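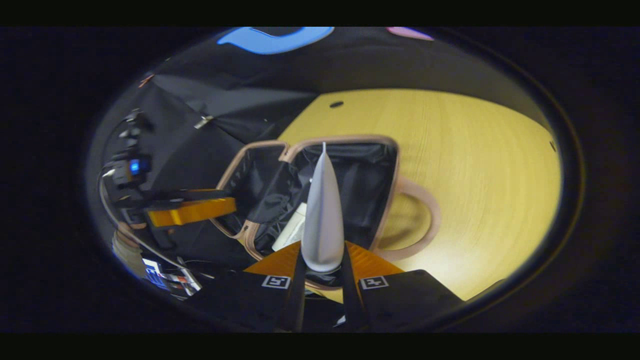
My aunt Merle got the tickets, and by tickets I mean she wrote our names on a clipboard at the Lindanden library and then told me I was driving. Open evening at Hollis, Friday, six o'clock, free parking, "light refreshments." She underlined refreshments on the flyer before she gave it to me.

I should say that Merle Kingi worked 30 years at the Vulletti plant putting handles on suitcases, and she has opinions about anybody else who goes near one. So when she heard there was a shop out by the rail yard teaching machines to pack, she was always going to go. I was going for the cheese.

It was January and already black out when we pulled in. Inside there was a coat rack and a table of name stickers, and a man called Vernon Lévesque who shook my hand twice because he forgot he'd done it the first time. He had the sort of voice you hear at the dentist, very soft, telling you what's going to happen before it happens. "You'll be coming through this door now," he said, and we came through it.

I don't know what I expected. Something taller, I guess. What we got was a table and an open suitcase, and a pair of black fingers with orange pads on them, and the fingers had hold of a white thing shaped like a teardrop, pointy end up. They were holding it over by the suitcase very, very politely, the way you'd hold somebody else's egg.

"What is it?" I whispered.

"It's a pear," said Merle.

"It's not a pear."

"Well, it's not a sock."

She had a point there. I'd been picturing shirts. The woman running the evening, Mereana Hollis (the Hollis on the sign, it was her shop and her name and I think her mother's folding chairs), heard us and came over. She said they called it the drop. They had all kinds of shapes back there, and the drop was the one everybody hated, because it was smooth and it got narrow at the wrong end. If you squeezed too low it squirted up and if you squeezed too high it shot down.

"Like soap," Merle said.

"Exactly like soap," said Mereana, and wrote it on her hand. I liked her for that.

Merle, though, had stopped listening. She'd gotten as close to the table as the tape on the floor would let her, and then a shoe closer, and she was looking at the case. Pale pinky beige, rounded corners, black lining gone a little saggy inside. There was a loop handle the same color, lying over on the tabletop.

"Who did that handle?" she said.

Vernon said, very gently, that he believed the case had been purchased.

"I know it was purchased. I'm asking who did it."

Now, I've been in department stores with this woman. I have been in an airport with this woman, where she turned over a stranger's carry-on while he was tying his shoe. I took her elbow and pointed out the cheese. She wouldn't budge.

A kid named Lindsay Goodwin was doing the demonstration, nineteen or twenty maybe, with a sweater that came down over the knuckles. Lindsay explained that first a person does it with the fingers, over and over, and later on the machine gets to have a go at what the person did. "How many times?" somebody asked. Lindsay said 1,000 for this shape, and they were on 62.

The whole room went "ohh," kind of sadly.

"That's a morning," Merle said.

"Sorry?" said Lindsay.

"Sixty-two. At Vulletti that was before coffee." She wasn't being mean, that's just how she talks. "You're gripping it like it's going to bite. You want to come in from the side and let it sit. You don't hold it, you let it sit. Can I?"

I looked at Mereana. Vernon looked at Mereana. There had been a very clear announcement about the tape on the floor.

"Go on then," said Mereana Hollis.

So my aunt, seventy-one, in her good coat with her handbag still over her arm, took the thing in her hand and worked the fingers open and shut a couple of times to get the feel. She made the same face she makes threading a needle. Then she went in, picked the drop up off the table, swung it across and set it down in the lining on its fat end. It fell over, but slowly! It sort of leaned and thought about it first.

"Again," said Merle.

She did eleven. People clapped for the first four and then drifted off to the refreshments, and a man called Maximiliano Bustos, who owns the Hosow tire place and had come because his wife wanted to, got me a plate and stood there and told me all about snow chains. Every so often I'd hear her behind us. Again. No, that was sloppy, don't keep that one. Does it keep that one? Can you make it not keep that one?

Lindsay was sitting on an upturned crate by then, just writing down what she said.

It was almost nine when I got her into the car. She had two crackers wrapped in a napkin in her pocket and Mereana's phone number on the back of the flyer. She was quiet until we got past the rail yard, and I figured she was tired.

"That handle," she said.

"Merle."

"It was one of ours, I'm nearly sure of it. I didn't want to say in front of them. Whoever did it did a nice job." She looked out the window for a bit. "Can you drive me Tuesday?"

I said I worked Tuesdays.

"After work, then," she said, and gave me a cracker.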